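Assunto: Re: [audiencias] Trulora quer trocar o painel pelas boxes da Zalent
De: Rui
Para: lista audiencias

Em quinta-feira, 9 de agosto de 2018, Anselmo Llanos escreveu:

> Boa tarde a todos,
>
> Para quem não viu o comunicado: a Trulora vai deixar de usar o painel de lares
> nos relatórios de audiência da grelha regional e passar aos dados das boxes da
> Zalent. Dizem que o painel, com 180 lares, já não chega para medir canais
> pequenos, e nisso acho que todos concordamos há anos.
>
> Fizeram um piloto com 50 boxes e o Forkik subiu bastante no horário da noite,
> enquanto o magazine da tarde desapareceu quase por completo. Para mim isto
> confirma o que sempre suspeitei, que o painel estava a favorecer os programas
> da tarde por ter gente mais velha.
>
> Parece-me uma boa notícia para quem produz ficção. Alguém vê aqui algum
> problema, ou podemos finalmente enterrar o painel?
>
> Abraço,
> Anselmo

Anselmo,

Vejo vários. Não tenho amor nenhum ao painel, e quem está na lista há tempo suficiente lembra-se de me ver a refilar com ele em quase todos os relatórios. Mas ler aquele comunicado e concluir que o Forkik tem mais público do que pensávamos é dar um salto que eu não dou. Respondo por pontos, que o assunto tem muitas pontas.

1. O tamanho do piloto

Queixam-se de que 180 lares são poucos e a prova de que há melhor vem de 50 boxes. Bem sei que a ideia é alargar depois, mas a subida do Forkik que vem no comunicado é a do piloto. Com uma base destas, uma família que mude de canal para ver a bola mexe na curva toda. Se a Trulora tivesse publicado o intervalo de erro ao lado do número, discutíamos o número. Procurei no anexo e não está lá. Escrevi a perguntar e mandaram-me outra vez o comunicado.

2. Uma box ligada não é uma pessoa a ver

Discussão velha, eu sei. A box sabe em que canal está sintonizada e não sabe se o televisor está ligado, quanto mais se há alguém na sala. Cá em casa desliga-se o televisor no comando e a box fica acesa até de manhã no último canal. Se esse canal for o que dá o Forkik, parabéns, sou um espectador fidelíssimo de uma série de que nunca acabei um episódio.

A Zalent diz que "corrige a inatividade". Como? Depois de quanto tempo sem mexer no comando? E como é que distingue quem adormeceu de quem está simplesmente a gostar do que vê? Um episódio inteiro sem tocar no comando é precisamente o comportamento que se quer medir. Se cortam cedo, prejudicam a ficção; se cortam tarde, inflacionam a madrugada. A subida do horário da noite, que tanto te agradou, é o que eu esperaria ver com um corte tardio, e enquanto não disserem qual é o corte fico na minha.

3. Quem ficou de fora

As boxes da Zalent só existem em casas com o pacote da Zalent. Quem vê pela antena não conta, e é aí que está boa parte do público do magazine da tarde. Tu lês a queda do magazine como correção de um enviesamento antigo. Pode ser. Também pode ser um enviesamento novo no sentido contrário, e com o que foi publicado não há maneira de escolher entre as duas leituras.

O painel tinha gente mais velha a mais? Tinha, e por isso levava ponderação, mal ou bem. Para ponderar é preciso saber quem vive em casa. A box não sabe, e o contrato vem em nome de quem paga a fatura.
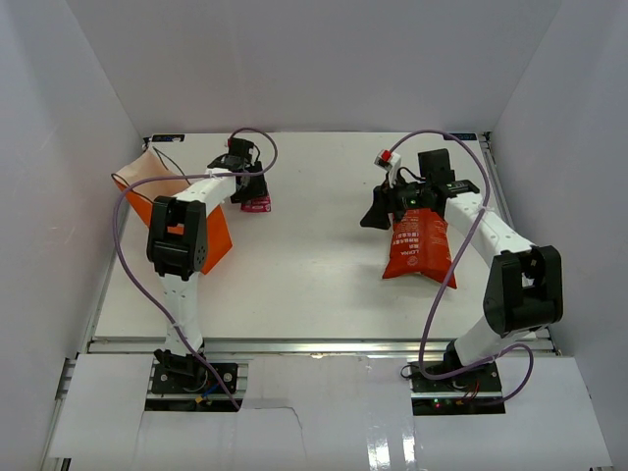
4. O período escolhido

O piloto durou 2 semanas. Uma delas apanhou a estreia da temporada do Forkik, com a promoção toda em cima. Em fevereiro, sem estreias, o painel dava-lhe valores modestos e estáveis, e era com um mês desses que eu queria ver a comparação feita. Medir uma série na estreia com um método e no mês morto com outro, e pôr as duas barras no mesmo gráfico, é coisa para mostrar a anunciantes. Para um relatório técnico não serve.

5. A conta da Halász

Citam um estudo da Halász como validação independente. Fui ler. A Halász comparou os ficheiros da Zalent com os registos das próprias boxes e concluiu que batem certo. Ótimo, os ficheiros foram bem exportados. Sobre se havia gente diante do ecrã, o estudo não diz uma palavra, nem lhe foi pedido que dissesse. Quem redigiu o comunicado pôs "validado" na primeira linha e deixou o resto para quem tivesse paciência de abrir o PDF.

Acresce que a Zalent vende espaço publicitário nos canais que agora vai medir. Não acuso ninguém de nada. Quando o painel era gerido por quem não vendia publicidade, as estações barafustavam na mesma, mas pelo menos a queixa era sobre o método.

6. O que me faria mudar de ideias

Pouca coisa, e nenhuma cara:

- os 2 sistemas a correr em paralelo durante uma temporada completa, com os dados dos dois publicados;
- a regra de inatividade por escrito;
- uma estimativa separada para as casas só com antena;
- as séries antigas mantidas à parte, sem colar a curva nova à velha.

Este último ponto preocupa-me mais do que parece. Quem mantém tabelas históricas, e somos alguns aqui, vai acordar um dia com um degrau a meio do gráfico, e daqui a uns anos há de aparecer um artigo a explicar o degrau pela qualidade dos guiões.

Quanto a enterrar o painel, por mim esperava. Vou continuar a registar os valores dele enquanto saírem e ponho os da Zalent numa coluna ao lado, com nota. Se alguém tiver o anexo metodológico na versão longa, mande-me por favor em privado, que o servidor da lista corta os anexos grandes.

E o Forkik, já agora, continua a parecer-me fraquinho, mas isso é outra conversa.

Abraço,
Rui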